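FOR IMMEDIATE RELEASE

Fairclough Opens Nadside Stone Yard to Walk-In Customers, Adds Remnant Sales and Same-Week Templating

NADSIDE, Feb 21, 2021 - Fairclough, the countertop and stone shop, is opening its Nadside yard to the public. No trade account needed. Homeowners, renters with permission, small builders, all welcome. Doors open at 8, yard closes at 4.

Until now the yard sold only to contractors. Walk-in customers had to pick from sample chips at the old counter, and a 3 inch chip tells you very little about a slab. Complaints about that went back years.

"People would choose a brown off a chip and then the slab shows up and it has white running all over it," said Lorraine Treloar, general manager. "Some loved it. Some did not. We want them standing in front of the real thing before they sign."

What is changing

The yard holds 221 full slabs as of this release. Marble, granite, quartzite, a short row of soapstone. Every slab now has a tag with price, thickness and finish. Prices are for the slab as it stands, cutting is extra. The tag number is the one to bring to the desk.

Remnants are sold seperately, from the racks by the east gate. First come, first served. No holds on remnants over the phone, sorry. Good sizes for a vanity top, a hearth, a baking station, a window sill.

Full slabs can be held with a $50 deposit. Deposit comes off the final bill. Lost if the hold runs out, and holds run ten working days.

Templating

Fairclough has taken on a second templating crew, led by Trevor Rudd, who comes over from the workshop side. Homes inside the Nadside delivery area can now be measured the same week the slab is picked, in most cases. Outside the area, allow two weeks.

Cabinets have to be in and level before the crew comes. Sink and faucet on site too, or at least the cutout sheet from the maker. Rudd's crew turned back from several jobs in January for exactly this, so please check.

"If the cabinets move after we measure, we measure again, and that's another charge," Rudd said. "Call us if you're not sure. It's a two minute call."

Falach sealer now in stock

The yard will carry the Falach line of stone sealers and daily cleaners at the front desk. One bottle of cleaner goes out free with every installed top while stock lasts. Staff will also hand out a one-page care sheet. Short version of it:

Wipe up lemon, vinegar, wine and tomato right away. Marble etches.

Use a trivet. Polished stone can take some heat but the sealer and the seams do not like it.

No bleach, no scouring powder, no vinegar sprays.

Drop of water test twice a year. If the stone goes dark under the drop, time to reseal.

Choosing a busy stone

Veined dark marbles have been the most asked for group at the yard this winter, ahead of the plain whites. Elsie Yeoman, who runs the showroom, puts it down to kitchens getting used all day. A heavy pattern is forgiving with crumbs and water spots. It does fight with a patterned backsplash, and Yeoman steers people to plain tile or a plain painted wall.

She also asks customers to bring a cabinet door, or a drawer front if a door won't come off. Light honey-colored wood next to dark brown stone reads very different under yard lights than at home, so there is now a table by the window for side by side checks.

Seams are the other thing. On a busy slab the veins will not line up across a join unless the layout is planned for it. Ask for a layout drawing before cutting. Its included in the price.

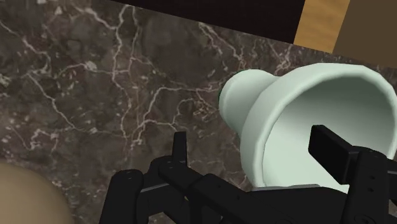
Opening offers

Free standard edge (eased or quarter round) on any installed kitchen over $2,000, signed by the end of the opening month. Fancy edges are at the normal rate. Offer can't be combined with trade pricing.

Trade customers

Nothing changes on accounts, terms or delivery slots. Trade loading stays at the north gate. Questions from existing accounts go to Terence Blackburn at the trade desk.

Visiting

Closed-toe shoes in the yard, please. Kids are fine in the showroom, not between the racks. Masks required indoors, and numbers inside are limited so there may be a short wait. Parking is on the street side only.

About Fairclough

Fairclough cuts, finishes and installs natural stone for kitchens, baths and fireplaces. The company runs one workshop and one yard, both in Nadside.

Media contact: Neville Entwistle, Fairclough press desk. Slab photos and price list sent on request.

###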